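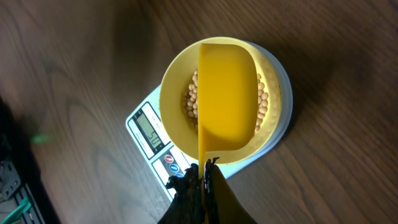
Equipment Planning Associate, Automated Portioning
Fakley Food Services, Lukavau site

Fakley seeks an Equipment Planning Associate to prepare the purchasing plan for its automated portioning program. The position is full time, 40 hours per week, and reports to the Purchasing Office.
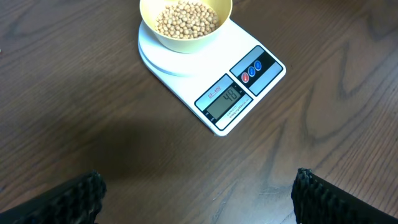
The Associate will maintain the equipment budget and obtain quotes for grippers, spare fingers and weighing instruments. Current portioning work uses dried beans in a bowl on a small SF-400 digital scale, and the first assignment is to recommend whether bench scales of this type should be kept or replaced.

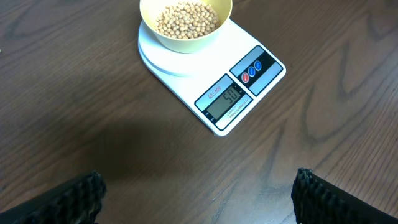
Requirements

Experience in purchasing or cost planning
Ability to compare service contracts and delivery terms
Good written English

How to Apply

Send a resume and cover letter, quoting reference 832, to the Purchasing Office by Apr 14, 2020.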